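Notebook, Suscombe bench, Wednesday

Started 9.15. Task of today is still the rod handover by remote control, for the Seltine set. One operator drives the arm, the other one keeps the log and says stop when necessary. We changed places after lunch.

State of the set this morning: 324 demonstrations recorded, of which 19 marked as bad and not to be used. I looked again at the bad ones before we began. Most of them have the same fault. The operator closes the fingers while the wrist is still turning, and the rod is pushed to one side before it is held. In the replay it looks like a small thing, but the policy learns it very well, better than the things we want it to learn.

So the rule from now on is: stop the wrist, wait one breath, then close. I wrote it on the paper strip beside the pedals.

Morning session

The first runs were slow. My hand was stiff and I made too many small corrections near the grasp. It helps to look only at the wrist view in the last part of the approach. The side view makes me believe that I am closer than I am. With the wrist view I bring the two tips to the rod and keep the rod in line with the gap, and I do not care about anything else on the table.

I also tried the approach with the scale of the hand controller put down by half. It is better for the last part and terrible for the long movement before it. It would be good to have a switch for this on the left pedal. Asked for it already in September, I will ask again.

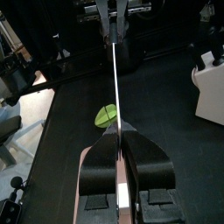
Settings for the afternoon

Hand controller scale: full for the long movement, half from the moment when the tips are in line with the rod. For now we change it by keyboard, so the second person must do it.
Finger force: one step lower than in the morning. With the higher value the rod turned in the fingers when I pulled.
Start position: the same for all runs until the set is complete. After this we will vary it, as agreed with Durholm.
Recording: start before the arm moves, stop only when the fingers are fully open again. Two runs of this morning were stopped too early and must be repeated.

Afternoon session

My colleague drove, I kept the log. The runs were more even than mine, with less correction at the end. The waiting before closing is now clearly visible in the joint curves, as a flat piece of the line. I think this is what we want, but I am a little afraid that the policy will learn to wait for ever. We had this problem with the Cârstea data, where the arm stopped over the part and did not continue. To check after the next training: how long is the flat piece in the demonstrations, and how long in the policy.

Delay on the remote link was normal until nearly four o'clock, then it became worse and I felt it also from the log desk. We stopped there. Runs made with a bad link should not go in the set, even if the rod was taken correctly.

To do

Repeat the two short runs.
Cut the waiting time in a copy of the set and train both versions.
Write to Durholm about the start positions.
Pedal switch!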